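Snack box drive at Esari residence fills 885 orders before exam season

Plastic storage boxes have become the most wanted item on the upper floors of the Esari student residence this October. Residents are using them to sort, store and trade individually wrapped snacks ahead of the exam period, and the organizers of the building's snack box drive said they had taken 885 orders by the time sign-up closed.

The drive was started by Shanti Kaushik, a second-year resident who was tired of finding torn bags and crumbs in the shared kitchen. Her first notice, taped up next to the elevator, asked people to bring any sealed snacks they did not expect to finish and to take home something they had not tried before.

"I had too many coconut rolls and no crackers," Kaushik said. "The person across the hall had the opposite problem. We swapped, and then two more people came by and asked if they could do it too."

What began as a hallway swap is now a small monthly program with a sign-up sheet and a delivery day. Residents pay a flat fee, tick off what they like and do not like, and receive a clear box with a mix of sweet and savory items. Most of the packing is done in bedrooms, with the box open on the bed and the snacks spread out around it, as the kitchen tables are usually taken in the evening.

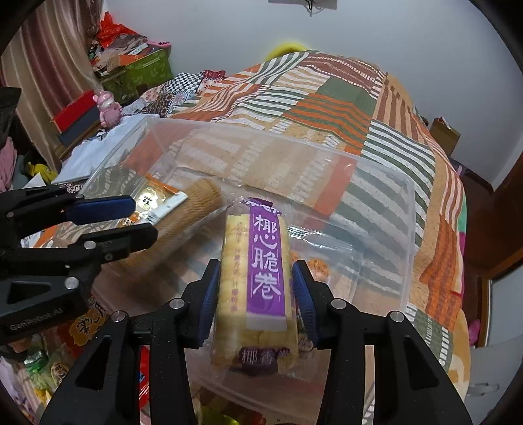
Kaushik said the bedroom method has its drawbacks. Boxes tip on a soft mattress, and anything with a loose wrapper has to be kept off the covers. She asks packers to put a flat book or a tray under the box if the mattress sags, and to shake out the bedspread afterward.

The rules for what goes in are short. Every item must be in its own sealed wrapper. The name of the snack has to be readable, in whatever language it was printed, and anything with nuts goes in a separate bag that is tied and marked. Homemade food is not accepted. Neither is chocolate during the warm months, although that rule was lifted at the start of October.

Much of the stock comes from Skoryk, a grocery on the ground floor of the building next door that carries imported cookies, wafers and rolls. The store sells the drive its mixed cartons at a reduced price and holds them in the back room until someone comes down with a cart. The most recent delivery was 1405 single items. Another 600 were donated by residents clearing out their shelves before the fall break.

Rolled wafers and coconut rolls were the first to run out last month, according to the sign-up sheets. Thin biscuits sold in stacks came next. Savory items moved more slowly, apart from the seaweed crackers, and a carton of plain rice cakes is still sitting under a desk on the fourth floor.

Long and narrow snacks are the hardest to pack. A wafer roll laid across the bottom of a box leaves odd gaps on both sides, and a flat packet on top of it will often crack it by the time the box reaches the door. The packers have settled on an order that they now teach to anyone new. Firm stacks go in first, soft pastry goes in next, and the light puffed bags are kept out until the very end and laid over the top.

Kaushik said she did not plan it that way. "We broke a lot of wafers in the first month," she said. "People were nice about it, but you pay for a box and you want to eat what is in it. Now we pack one, pick it up, tilt it a bit, and if things slide we take it apart and do it again."
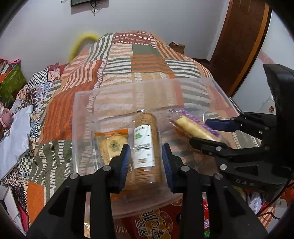
Biscuits and other wrapped snacks in a clear container on packing day.

The boxes themselves are bought from Urell, a housewares supplier across town. They are clear on all sides, and that was a point of some discussion in the first weeks. Several residents wanted colored boxes that would look better on a shelf. The packers preferred to see the contents without taking off the lid, and the clear ones were also cheaper. Residents who return their box at the end of the month get 2 dollars off the next order – most do, though a fair number of boxes have ended up holding socks, chargers and art supplies instead.

Not everyone was in favor of the drive at first. The residence office raised concerns about ants after a bag of sugar-coated peanuts split in the stairwell in September. Staff and organizers met and agreed that no open food would be stored in hallways and that all boxes would have lids on by 9 p.m. The office said there have been no further complaints.

A second group has started at Sternura, the sister residence on the other side of the park, using the same sign-up sheet with a few changes. Boxes there are smaller, and residents can ask for one with only sweet items or only savory ones. Kaushik said the Esari group had looked at doing the same and decided against it for now. Part of the point, she said, is getting something you would not have picked off the shelf yourself.

She gave the example of a neighbor who had never bought a coconut roll and now asks for extra every month. Others have written the names of new favorites on the whiteboard by the mail room, sometimes copied carefully from the label in Chinese, Korean or Polish so the packers can match them to the right carton.

The November list is already open. Skoryk has agreed to add two kinds of sesame cookie and a salted egg cracker to the mixed cartons, and the organizers are asking for more help with the evening packing sessions. Each session lasts two hours, usually starting at 7 p.m., and packers can choose one item from the leftover pile when they finish.

Anyone who signs up to pack is asked to bring a clean towel or sheet to put under the snacks, along with a marker for the nut labels. Tape is provided. Residents with allergies who want to take part should write that on the sheet so they can be given sealed cartons without nuts.

Boxes from the current round can be picked up in the ground floor lounge between 5 and 8 p.m. Orders that are not collected will be held at the front desk through the end of the month, and after that the contents go on the free shelf in the kitchen. Empty boxes can be left in the blue crate by the lounge door – please wipe out the crumbs and check the corners before returning them.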